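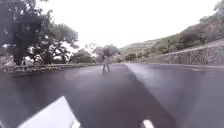 A skateboarder on the hill road, with the white bodywork of the robot in the foreground.

Going to the Plerkuvlow open day — what is it like for people who don't know robots?

Posted August 2019 by hillroad_parent

Hello everyone. I have been reading this site for a long time and have never posted, so please forgive me if this belongs in another section. The Plerkuvlow robot group is having an open day in October, and the page for it has the photo I put at the top and almost nothing else. It says there will be an outdoor demonstration on the hill road, a talk indoors, and "time with the machines," and that's all the information I can find.

My daughter is wild about robots (she builds things out of cereal boxes and old fans) and my father would be coming with us too. He was a road surveyor and will want to look at the walls and the drainage more than anything with a motor in it, but he likes a day out. None of us has been to anything like this. I would love to hear from anybody who went to the last one. Is the outdoor part all on the slope? Can you get close enough to see anything? Would a child be bored in the talk? My father walks with a stick and is fine on the flat, but he is slow going uphill and hates to hold people up.

I did try the phone number and got a recording. Thank you in advance, and sorry for going on so long!

Fusenero_Flats
Hi, and welcome! I went last year with my two boys and we had such a good time that we've already put it on the calendar again, so I hope you go.

The outdoor demonstration is on the road, yes, and it is the part everyone talks about afterward. They close it to cars for the morning. The robot comes down the hill at its own pace while people move along in front of it — walkers, a couple of bikes, somebody on a skateboard — and the idea is that it has to keep track of them and leave them enough room. If you look at the photo, the rider is quite a way off down the road where it starts to bend, and that is pretty much the kind of distance they were working at when we were there. It doesn't chase anybody. My younger one was a little let down by that, to be truthful, and then he got interested in how it slowed for the curve and I couldn't get him to leave.

You stand at the top behind a rope, so your father wouldn't need to do the slope at all. We were there for all 20 minutes of the first run and I could see fine, though I'd go early for a spot at the rope. There were folding chairs, not many, and people were nice about giving them up. The road from the parking lot to the rope is level. The part going down toward the bend is a real hill, and coming back up it pushing a stroller I was sorry I'd gone.

He'll like the walls! There's a long stone one holding up the hillside on the right, all odd-shaped stones, and it gets taller as it comes toward you. One of the group told us it was older than the road but I wouldn't swear to it.

The indoor part is in the Semple building. There were two robots out on mats, and the children could stand beside them and ask whatever they liked. The talk itself was long. We sat through half and went to find the sandwiches, and nobody minded. If your daughter builds things, take her to the repair table by the back door instead, where they had one opened up and let the kids hold the covers and screws. Bring a jacket, too, because the wind comes straight over that hill.

tbarrow_avia
parking is at Avia, the lower lot fills up first. they do a shuttle but it was late when I went. talk is boring

Oldgate Reader
I'd like to add a little to what was said above, having been to this open day twice and to a smaller one they held in the spring.

First, the weather. If the road is too wet they cut the outdoor run short or hold it back until it dries, and the announcement is made at the Semple entrance and nowhere else, so check there before you walk out to the rope. Gray skies don't stop them. I have only ever been there under cloud, now that I think about it, and one of the engineers told me they like to have dull days in their recordings as well as sunny ones, and tree shade across the road too. She was very patient with my questions, and I asked a great many.

Second, your father. There is a side gate by the Semple building that saves him the longer path, but you have to ask for it at the desk. Do ask! They would much prefer to open it than have someone struggle. The desk also lends out folding stools if you leave a name.

Third, numbers. I was told 376 people came last fall, and it felt like more in the hallway at lunchtime. The hour after lunch is much quieter, and that's when I would take a child to see the machines up close. The second outdoor run is in the afternoon as well, and the rope is half empty by then. I disagree a bit with the poster above about going early for that reason.

As for the talk, I enjoyed it, but I am seventy and I like a chair. There was a good stretch on how the robot tells a person on a board from a person on foot, and another on batteries that lost me completely. Your daughter might like the first and sleep through the second. If you do go, please come back and tell us what your father made of the drainage.

hillroad_parent
Thank you all so much, this is more than I hoped for. We'll aim for the afternoon run and the side gate, and I've told my daughter about the repair table — she is already sorting out which screwdriver to bring. Does anyone know if the shuttle takes dogs?

Contact the help desk | © 2019 Fusenero Community Help | Back to top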